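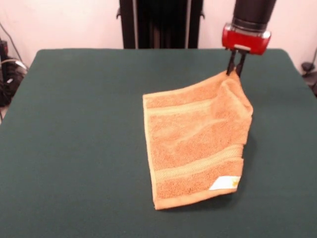 발표자 노트: 가을·겨울 남성 외투 라인 설명회 (10월 11일, 본관 강당)

안녕하십니까. 나소렐 상품기획본부입니다. 바쁘신 중에도 참석해 주신 매장 책임자 여러분께 감사드립니다. 오늘은 이번 시즌 외투 라인의 소재와 재단, 매장 운영 지침을 차례로 말씀드리겠습니다.

(슬라이드 2) 주력 품목은 더블 코트 ‘게딘’입니다. 겉감은 양모와 알파카 혼방이며, 안감은 소매와 몸판에 서로 다른 원단을 사용하였습니다. 어깨 패드는 지난 시즌보다 얇아졌습니다. 시착 고객께는 니트를 입은 상태에서 치수를 확인하시도록 권해 주시기 바랍니다.

(슬라이드 3) 초도 물량은 3,000벌이며, 이 중 500벌은 긴 기장으로 생산됩니다. 색상은 차콜, 네이비, 카멜의 세 가지입니다. 카멜은 전 매장에 공급되지 않으므로 배정표를 확인하여 주십시오.
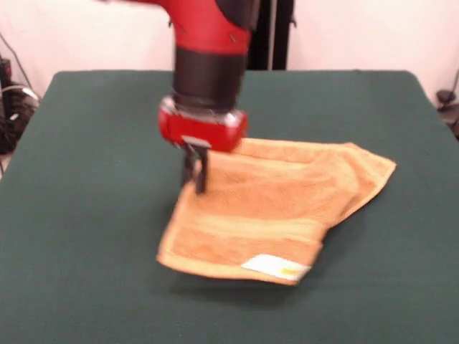
(슬라이드 5) 재단은 벤트 뤼케고르 수석 디자이너가 총괄하였습니다. 라펠 폭을 넓히고 허리선을 조금 내렸으며, 뒤트임은 중앙 한 곳으로 통일하였습니다. 단추는 브리사이드사의 뿔 단추입니다. 여분 단추는 안주머니에 들어 있으니 판매 시 고객께 안내해 주십시오.

(슬라이드 6) 경량 외투 ‘주카리’는 지난 4월 시범 판매에서 123개 이상의 고객 의견을 접수하였습니다. 주머니 입구가 좁다는 지적이 많아 이번 생산분부터 입구를 넓혔습니다. 종전 제품과 품번이 다르므로 재고를 섞어 진열하지 않도록 유의해 주십시오.
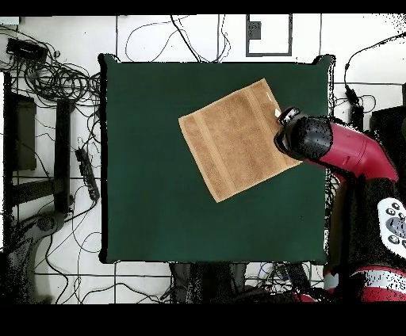 구매 후 소매 길이 수선이 가능합니까?
두 품목 모두 소매를 줄이는 수선은 가능하며, 늘리는 수선은 시접 여유가 있는 게딘에 한하여 접수합니다.

(슬라이드 8) 수선 접수 절차는 버르너바시 갈 고객서비스팀장이 이어서 설명드리겠습니다. 배정표와 치수표는 퇴장하실 때 안내석에서 수령하시기 바랍니다.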